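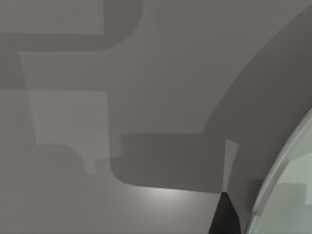

Wrist cam, right arm. Mostly shadows and counter. Moody.

Update on the two-armed kitchen thing I'm building in the shared shop. Still all in simulation, where the dishes are free and the landlord can't smell anything.

The plan: teach it in the sim, then bolt the real arms to the bench in October. The plan used to say Tuesday. It didn't say which one.

Project name is Puder. I wanted Jalach but Zodwa already used that for her lathe.
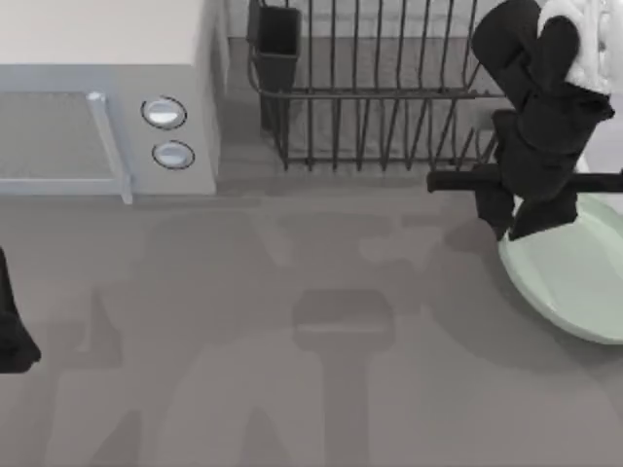
Right arm over the green plate, microwave minding its own business.

I spent last night on shadows. My first version of this kitchen had none and the policy got very confident, the way I get confident in an empty parking lot. So now the arms throw big blurry ones all over the counter and it has to cope.

Ran 40 episodes with the shadows on. It put the plate in the rack in five of them. I had a bowl of cereal and read the logs. The logs said the same thing, only longer.

Moved the plate start position a little farther from the sink and queued up 300 more. The shop computer now sounds like a hair dryer with opinions. 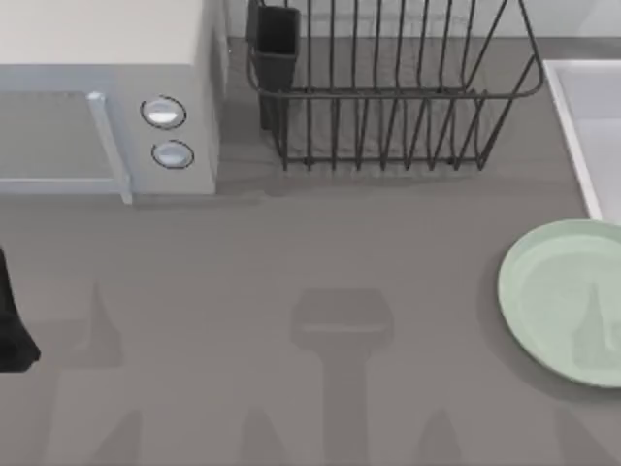 Esko Rissanen: are you randomizing the light or just the plate? mine learned one lamp by heart and fell apart when I moved it

Just the plate, Esko. So that's tonight gone. Light position goes on the list, right under "gripper friction, stop guessing."

Also on the list: the microwave door. I gave the hinge a spring value I made up, and on episode 679 of the old run the door opened so hard it took the arm along with it. I watched that one several times - for research.
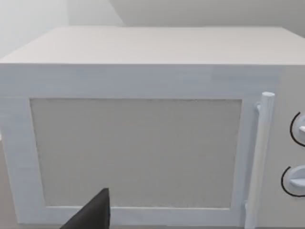

Angus Kingi wants to know why I don't skip the door and stick to plates until plates work.

Fair, Angus. Because the door is more fun and I'm the only one on this project. But okay, plates first. The door gets a real spring number once I've pulled on the one in the shop kitchen with a luggage scale.

New run starts at midnight with the lamp moving. If you're in the shop, please don't unplug the hair dryer.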